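工单:手持夹爪右指闭合后回弹,夹透明收纳盒时打滑
设备:二号台手持夹爪(成对使用,右手那把)
提单人:Ayten Akbulut
跟进:Oleksandra Symonenko、Isamu Morikawa
状态:已恢复使用,留一项待办

提单内容

各位好,我是 Ayten。二号台右手那把夹爪又闹脾气了。扳机扣到底,两根指头是合上了,可是手上稍微一松劲儿,右指就往外弹一点,左指老老实实不动。夹硬纸盒没感觉,夹那种透明塑料收纳盒就麻烦了,盒壁薄,又滑,提到半空能看见它慢慢往下溜。我换了个人来试(Simin Ahmadpour 手劲比我大多了),她也一样,所以应该不是我扣得不够狠!

上次保养是 August 做的,当时换过两边指头的固定螺丝,线缆也重新理过一遍。之后一直好好的,这周开始出毛病。控制软件里读到的开合行程跟手上看到的对不上:指头明明弹开了一截,曲线还是平的。我不太懂这个,先记在这儿,截下来的曲线放在 Skirkgate 共享目录里了,文件夹名字就是这张单子的标题。

麻烦谁有空来看一眼,我这边先用左手那把顶着。

第一次跟进(Oleksandra)

我来啦。先说结论:曲线是平的,实物在动,那问题多半在编码器后面那一段,也就是从连杆到指座之间有地方松了。编码器装在驱动那一侧,后面晃成什么样它都不知道。所以大家以后碰到这种“软件说没事、手上觉得有事”的情况,别急着重新标定,标定救不了机械松动,还会把原来好的零位弄丢。(我以前就干过这种事,花了一下午把零位找回来,气得晚饭都没吃好。)

我做了这几步:

先断电,把夹爪从线上拔下来,放平,用手指捏着右指前端左右推。能感觉到一个小小的“咯噔”,左指没有。
然后用塞尺量了右指座的间隙。左边塞不进去最薄的那片,右边轻轻松松就进去了。
再拆右指的固定螺丝。螺丝本身是紧的!我当时还挺意外,本来以为拧一圈就收工了。
最后把指头拿下来看背面的定位销,销子没断,但是销孔有点磨成椭圆了,对着灯转一转就能看出来。

所以螺丝压得再紧,指头也能绕着它转那么一丁点。夹硬东西的时候转到头就顶住了,夹薄壁的盒子,盒子先让步,看起来就像是指头回弹。

备件柜里翻了一圈,Ichikawa 那家做的右指还剩 3 根,我拿了一根装上。新的销孔很紧,得用橡胶锤轻轻敲到位,千万别图省事拿螺丝往里拉,那样会把指座的螺纹拉坏。螺丝拧之前点了一小滴中强度螺纹胶,拧完放着等它固化,我先去吃饭了。

第二次跟进(Oleksandra)

吃饱回来接着弄。胶固化好了,上电,走了一遍回零,没有报错。推右指,不咯噔了,塞尺也塞不进去了。

试夹我还是用 Ayten 说的那个透明收纳盒,毕竟问题就是它引出来的,拿别的东西试过了她也不会放心。台面上放好,盒子竖着朝里摆,近处那个椭圆提手孔对着自己,这样夹盒壁、夹盒沿都顺手。

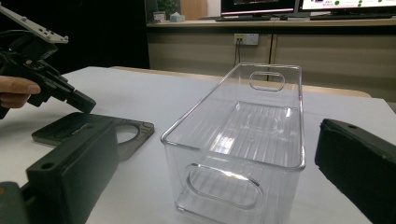

说到试夹的手法,我多啰嗦几句,因为我看 Simin 和 Ayten 的习惯不太一样。我自己是先空夹几下,听声音,再去碰盒子。碰盒子的时候指面要跟盒壁平行着靠上去,别斜着怼,斜着的话只有指尖一条边在受力,新指头也照样滑。合上以后停一停,先别提,松一点扳机看指头跟不跟着跑,这一步就是专门查回弹的。没问题了再提起来,提到手掌那么高就够了,摔下来也不心疼。

我按这个法子来回做了 11 次,夹长边的盒壁,没有一次往下溜。中间我还故意松了几回扳机,两根指头是一起动的,软件里的曲线也跟着动,终于对上号了。

不过有一个小地方我不太满意:闭合到最后那一小段,手感有点涩,像是有东西在轻轻拖着。左手那把没有这个感觉。我怀疑是新指头的内侧倒角没修干净,蹭到了旁边的护板,也可能是线缆。先不关单,叫 Isamu 来看看,他耳朵比我灵。

第三次跟进(Isamu)

看过了,也听过了。Oleksandra 说的涩是真的,我扣了几下就摸出来了。

倒角没问题,我拿纸条从指头和护板之间抽过去,全程都能抽动,没有卡的地方。后来我把夹爪换了几个姿势扣:握把朝下的时候涩,横过来的时候就顺。指头要是真蹭到了什么,换姿势不应该差这么多,所以我把注意力放到线上。

顶上那几根黑线出来以后绕了个弯,August 保养的时候扎带打得比较靠前。平常看着没事,可是握把一朝下,线圈的重量就压过来,活动部分闭合时得顺带拖着线走一小段。换指头之前间隙大,这点阻力都被晃量吃掉了,谁也感觉不到。现在指头紧了,它就露头了。

处理很简单,剪掉原来的扎带,把线往后退,留出一个松一点的弯,再重新扎上。扎带别勒死,能用手指转动线束就行。扎完我把夹爪各个方向都转了一遍,线不绷,也不会荡到指头前面去。

顺手把握把上的螺丝也查了,都在扭矩范围内,没动。

哦对,还有一件事,台上那块深灰色的平板我没挪。Simin 问我要不要收起来,我说放着吧,离盒子有距离,不碍试夹。要是换大盒子来试,记得先把它请走,盒底压上去会翘,夹起来的高度就不准了,到时候又要有人来提单子说标定有问题。

第四次跟进(Ayten)

轮到我验收啦!线重新扎过以后我拿起来第一下就觉得不一样,扣到底特别干脆,之前那种拖泥带水的感觉没了。

我先照 Oleksandra 写的手法做,平行靠上去,停,松一点,再提。然后又照我自己的坏习惯做,就是稍微斜着夹,因为忙起来谁都不可能每次都摆得那么正嘛。斜着夹有 3 次能感觉到盒壁在指面上挪了一下,不过没掉。Oleksandra 看了说这是指面本身的事,跟这次的毛病没关系,我接受,我改! 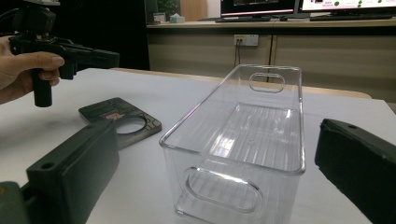 验收试夹,右手夹爪,透明收纳盒

另外我把软件里的计数抄下来了,右手这把到今天累计开合 1,220 次,是从上次保养清零算起的。说实话我觉得这个数不算多,销孔就磨成这样,有点快。Oleksandra 你那边能不能问问供货的人?

补充(Oleksandra)

问了。Akihiko Nomura 回得很快,他管 Hullmont 那边的备件。他让我把拆下来的旧指头拍了侧面发过去,看完说销孔的磨损偏在一侧,像是装的时候销子没有完全到位,后来一直在半截上受力,孔才会一点点被啃大。他的原话是“装得好的我这边没见过这么快就椭圆的”。

那就又绕回 August 那次保养了。当时换螺丝要拆指头,装回去的时候很可能就是拿螺丝往里拉的,没敲。那次是谁做的我就不写了(好吧,是我),总之橡胶锤那一步我已经加进保养单里,放在拧螺丝的前面,字体加粗。以后谁换指头都照着来,我也照着来。

旧指头先别扔,我用胶带贴了标签放在备件柜最下面一层。Akihiko 说如果方便想寄给他剖开看看,等我凑够一箱再寄,单寄一根太亏了。

关于备件:柜子里右指现在剩下的不多了,左指倒是有一堆,也不知道当初怎么订的。我已经跟 Nener 下了单,右指补 7 根,货期对方还没给准话,我盯着。

后来又有人问(Simin)

我插一句,左手那把要不要也查一下?它跟右手那把是同一天保养的,要是装法一样,说不定也在半截上受力,只是还没磨出来。

回复(Oleksandra)

问得好,其实我第一次跟进的时候推过右手这把的两根指头,但左手那把整个儿我都没碰。刚才去查了:断电,推,没有咯噔。塞尺,塞不进。可是塞不进只能说明孔还没大,不能说明销子到位了,所以我还是把两根指头都拆下来看了。

左指的销子到位。右指的果然差一截!露在外面的那段能用指甲刮到。孔还是圆的,指头不用换,清干净以后用橡胶锤敲到底,上胶,拧紧,跟右手那把一样等固化。Simin 立功,下次咖啡我请。

装完回零有一次报了超时,我重启了一遍控制软件就好了,后面再没出现。我觉得是拔线的时候软件没退干净,先记一笔,要是谁再碰到请直接在这张单子下面回,别另开新单,不然我对不上。

给之后翻到这张单子的人,查的时候可以按我们走过的顺序:

先断电推指头,有咯噔就往指座查,没有就看线。
螺丝紧不代表指头紧,一定拆下来看销子和销孔。
新指头用橡胶锤敲到位,再拧螺丝,胶只要一小滴,多了会流进导向槽里。
换完以后握把朝下扣几次,横着再扣几次,手感要一样。
最后才碰软件,回零就行,不用重新标定。

待办

线缆扎带的位置还没写进保养单。Isamu 说他来写,要配一张草图,标清楚弯该留多大。写好之前,两把夹爪的扎带谁都先别动,觉得碍事来找我或者 Isamu。

Isamu 留言:草图画了一半,握把那块画得像个吹风机,我重画。

Ayten 留言:像吹风机也行,看得懂就好,先发上来吧,我这边明天就要用。

Isamu 留言:发了,在 Skirkgate 目录里,跟曲线放一起。正式版等右指到货了一起更新。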